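# The glove ate my contact detector

I've spent most of June on a piece of software that answers one question: is the hand touching something? It's a yes or no question. I budgeted a week for it. You can guess how I feel about budgets now.

Some background for the three of you who don't already get my complaints by text. The project is called Clelero, and it's the layer that sits between a grasp planner and the finger controllers. The planner says "go get that." The controllers say "fine, at what current?" Clelero is supposed to stand in the middle and decide when the fingers have arrived, so that somebody can stop pushing. Before it existed, we had a timeout. The timeout was called Jandgate, after a config file with a typo in it, and it worked by closing the fingers until either the object or the gearbox expressed an opinion.

Jandgate is technically retired. It's still in the repo. I found two places last Thursday that import it.

## What the detector does

The idea is as dull as I could make it. Every finger reports motor current and joint angle at 200 Hz. If you know how a finger moves when it's touching nothing, you can predict the current it ought to draw at each angle and speed. Subtract the prediction from the measurement. When the leftover is big for long enough, you've got contact. No tactile sensors, no camera, no neural network with a name that sounds like a prescription drug.

I fit the free-motion model on a bare hand. Opened, closed, fast, slow, palm up, palm down, for an entire afternoon. The residuals were beautiful. I made a plot and sent it to people who hadn't asked for one.

Then the knit cover went back on, and every finger reported that it was holding something. All the time. Open hand, nothing near it, and Clelero was convinced it had the catch of the day.

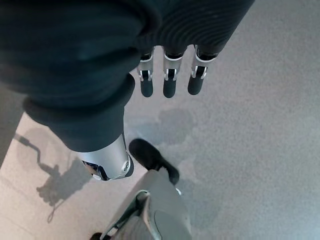 The fabric pushes back, you see. Not a lot, but it gathers over the knuckles, and how much it resists depends on where the finger is, which way it's going, and how the cover happened to settle that morning. My model had no concept of "that morning." It had a threshold, which I'd picked on bare metal, and which was about as strict as a customs officer at the end of a double shift.

I did what anyone would do and raised the threshold. The false contacts went away. So did the true ones, unless the object was something like a brick. I don't have many bricks in my test set.

## Things I tried, in order of dignity

**Refitting with the cover on.** Obvious, and it helped a lot for one day. Then the cover came off so I could get at a cable, went back on slightly rotated, and the model was wrong in a brand new way. The thumb was the worst of them. The cover is rolled up thick there, and the roll never lands in quite the same spot twice.

**A filter.** I added a high-pass to the residual, on the theory that fabric is slow and contact is sudden. That's true when you grab a mug. When you close gently on a sponge, contact is also slow, and the filter cheerfully erased it. We crushed that sponge flat. It's a sponge, so it was fine about it.

**Dimitriou.** This is the name of our calibration tool, and it predates me. It wants a text file with the columns in an order that isn't written down anywhere, and if you get it wrong it doesn't complain, it just gives you very confident numbers. I gave it a log with velocity and current swapped. It told me the index finger had negative friction. I was tempted to publish.

**Learning the drag as it goes.** What I ended up with, and what I should have started with. At startup the hand does a short wiggle in open air: each finger sweeps through its range and back. That gives me a fresh table of extra drag, split into 50 bins by angle, one table for closing and one for opening. The direction split matters more than everything else I tried put together. Fabric bunches one way and relaxes the other, and if you average the two you get a number that's wrong in both directions.

The table gets added to the bare-hand model and the threshold goes back down to where a sponge can get noticed.

## The scoreboard

I replayed every logged close I had through the old and new versions, 2,428 of them, with contact times marked by hand. (My hand. I now see little current bumps when I close my eyes.) The old detector got the contact within tolerance on 1,256. The coin in my desk drawer would have been competitive. The new one misses far fewer, but I'm not going to quote a number yet, as I found a labeling bug yesterday and it's the kind that flatters me.

What still breaks:

- If the cover shifts in the middle of a run, the table is stale and there's no good signal for it. I'm watching the residual during the opening stroke, when there shouldn't be contact, and flagging anything odd. It flags too much.
- The wiggle looks ridiculous. Visitors wave back.
- Somebody has to be sure the fingers are clear before the wiggle. I have a check for it, and the check depends on the contact detector, and yes, I noticed.

The last one I've papered over with a prompt that makes you press Enter. I'm told this is called a human in the loop.

## Next up

Bruker, our replay viewer, can't show the drag tables next to the live residual, so I've been alt-tabbing between two windows and squinting. I'd like an overlay with the closing and opening curves on the same axes. I'd also like the startup tables saved with each log, which I forgot to do, meaning all the replays above use tables I rebuilt from whatever free motion I could scrape out of the first few seconds of each file. Some of those files start mid-grasp. I've been treating them gently.

And I do need to delete Jandgate properly. I took it out of one of the two imports on Friday's branch and the simulator stopped launching, so it's back in for now, with a comment.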